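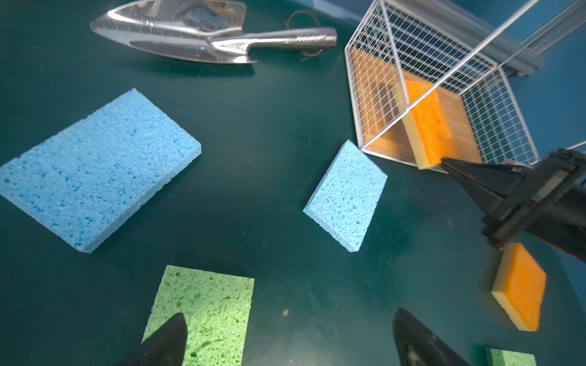 The Moffat house laundry program is ahead of where I told you we'd be in May, and I'm thrilled to be writing this one! Your grant has now put 153 household kits into homes in Loltmont, and the sorting table is busy again with the next batch. The scrub sponges, orange on one face and pale yellow foam on the other, go in the white wire basket — the big light-blue ones stay out on the table beside it until we know which kits need them. Irons are still our slowest item.

**Money.** We have spent almost 3,000 dollars, mostly on irons and detergent. Receipts are with Lachlan Innes.

**Irons.** We gave out 14 last month. Each one gets a cord check before it leaves, and two went back to Drunora for new plugs. They turned those around in four days, much faster than last time.

**Requests.** We have 19 families on the list, and several asked for ironing boards too. I'd love to add those if the budget allows — could we talk about it before the Diva Street pickup opens?

Next delivery run is the week after the holiday.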